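Jiltwood Allotments and Gardens Newsletter

GREYWATER: WHAT WE LEARNED THIS YEAR

Quick one from me as the November issue is nearly at the printers and I promised Fiorella I'd get this in. Apologies for the state of it.

As most of you know we had the hosepipe ban from June, and a few households on the lower road started saving bath and washing-up water for the garden. Greywater, to use the proper word. Plenty of questions since. So, a round-up.

What counts. Bath, shower, hand basin, and the rinse from the washing machine if you can get at it. Not the toilet, obviously. Kitchen water is a maybe. Grease and food bits clog the soil and it smells by the second day. Yatziri Tovar uses hers but only from rinsing veg, and she tips it straight on the roses.

How long can you keep it. You can't, really. Use it the same day. Twenty-four hours at the very outside, and less in hot weather. Evaristo Palumbo left a covered bin of bathwater by his shed for a week in July and we could all tell. It isn't like rainwater, which will sit in a butt quite happily if the lid's on.

What to put it on. Lawns, shrubs, fruit trees, flower borders. Keep it off salad and anything you eat raw. Keep it off seedlings and off pots of blueberries, camellias and the like, soap is alkaline and they hate it. Water the soil, don't splash the leaves. Move round the garden so the same bed isn't getting it every time, and give everything a soak with rain or tap water now and again to wash the salts through.
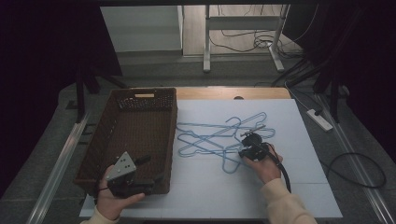 Soap. This is the one that causes arguments. Ordinary bath soap and shampoo in normal amounts, fine. Bleach, hair dye, disinfectant, dishwasher salt, water softener salt, no. Washing powder tends to have more sodium in it than liquid does, so go for liquid if you're planning on using the rinse water. Look for low sodium and no boron on the back. If it doesn't say, I wouldn't.

Getting it out of the house. Buckets. Dull but they work. Leonardo Parisi ran a siphon hose out of his bathroom window, the sort with a squeezy bulb in the middle, and it does the whole bath in the time it takes to make tea. Cheap too. Do rinse the hose afterwards and don't use it for anything else.

Several of you asked about the diverter valves, the ones that fit on the downpipe outside and switch the flow from the drain to a hose. Yara Kassab has had one on since spring. Works well, she says, but the filter needs cleaning every week and she's forgotten twice. Make sure whatever you buy can be switched back to the drain for winter. And ask a plumber if there's any chance of it going near the mains pipework, becuase that is where the rules get strict. Greywater must never be able to get back into the drinking supply.

Numbers, for those who like them. Yara kept a tally on the back of the kitchen door, May to September: 1,769 litres on the garden that would have gone down the drain. Leonardo got to 847 and he was away for most of August. Evaristo's total was 203 but he gave up after the bin. None of them is going to save a river, but the beans got the rainwater and the borders got the bath, and Leonardo's hydrangea came through looking better than mine did.

Bigger systems. There was a leaflet going round from Pledus for a full indoor recycling unit, tank, pump, treatment, the lot, for flushing loos. Fiorella rang them. Needs a second set of pipes, so really only for a new build or if you've got the floors up anyway. She has the leaflet if anyone wants it.

Winter. Stop now, more or less. The ground is wet, the plants aren't drinking, and it just sits there. Drain hoses and bring them in. Yara has already turned hers back to the drain.

Group order for siphon hoses in the spring, 16 names down so far. Tell Fiorella if you want adding, and say which lenght, short or long. Money when they arrive, not before please.

Rain butt cleaning next issue, if I get to it.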